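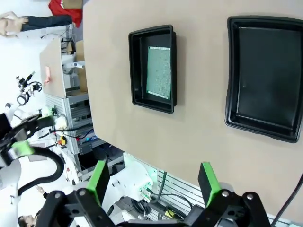 Green perforated board in a black tray

Section 6: Setting up your Luik plant timer

I wired my Luik up one August and it still waters the tomatoes, so let's get yours going!

1. Unplug the pump before you touch the terminals.
2. Push the red lead into the left terminal and the black one into the right, then tug both gently. 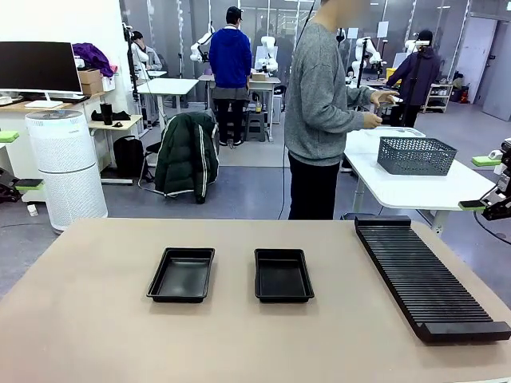
Photo: Jaanus Sproģis

Note: a tray keeps small screws from rolling off – I lost two under the fridge.

3. Fill the tank to the 40 line and plug the pump back in.

Caution: never run the pump dry (mine squealed like mad).

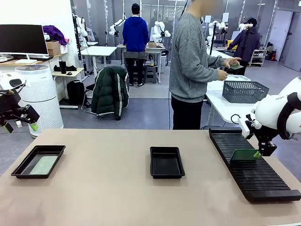 4. Hold SET until the display blinks, then pick your watering time. I use 16 seconds for herbs and 200 for the big pots – yours may want less.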